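Suturing Practice, Final Project Report
Zewditu Wolde
August 2, 2023

So my project was about learning to close a straight cut with single tied stitches, and wow, it's slower than I expected! I started back in May in the Cemham skills room, mostly dropping the needle. My goal was 80 knots I'd be happy to show somebody. I got to 27 (the rest were tied, sure, but I wouldn't show them to my mom).

The braided thread was my favorite to work with. It grips itself, so the first throw stays put while you get the second one ready. The catch is that the ends fray, and then you're chasing fuzz.
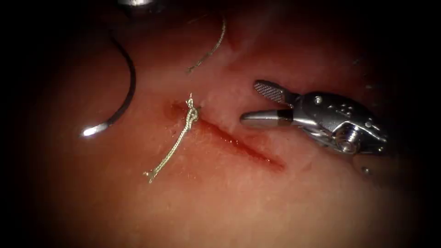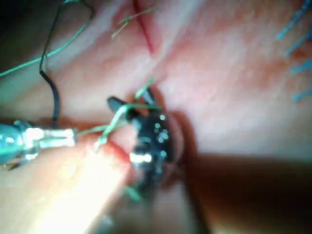 Figures 1 and 2. Suture thread at the incision, close up.

My biggest problem was pulling too hard. When I did that the edges bunched up, and I had to cut the stitch and go again. Following the curve of the needle with my wrist helped a ton, and so did leaving a longer tail. I also quit trying to rush: my best knots took me 8 tries in a row with no timer running.

Next term I want to try a running stitch, and I'd like to do more of it left-handed.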